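Second pair of hands
The Viscombe shared workshop has a gripper on the bench, and a long list of things still to fix
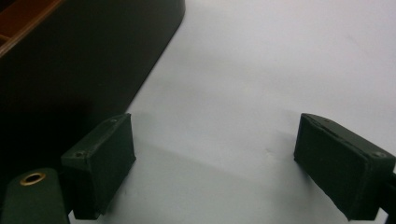
Started in November, as a dare more or less. Could a shared workshop with one decent drill press and a kettle build a hand-held gripper good enough to teach a robot arm a few chores? They called it Tivura. The arm itself comes later. Money.

Fingertips first, always the fingertips. The early pair were hard plastic and slid off everything - spoons, pegs, a tape measure. Now it's green pads with a bit of give, held on by two screws each so they can be swapped in a minute. Corners scuff quickly. There's a jam jar of dead ones by the sink.

The closing action took longest. Version 2 jammed if you squeezed it at an angle, which everybody does. A longer lever sorted that, then the lever fouled the bracket, so the bracket got filed down by hand over an evening and a lot of tea. Not pretty. Works.

Spend so far is 46 pounds on the gripper, not counting the springs that went under the bench and stayed there. Compare that with the 2179 pounds quoted for a ready-made arm and you see why teh arm is still a drawing.

Practice is dull, and they say so. Pick up, move, put down, again. Trays, boxes, anything with a lip. The lid of a biscuit tin remains unbeaten.

Next job is a stiffer mount, then a softer pad for glassware. After that somebody has to write up the wiring propperly, as the only copy is in pencil on the back of a parts bag. Bench nights start at seven, bring your own safety glasses.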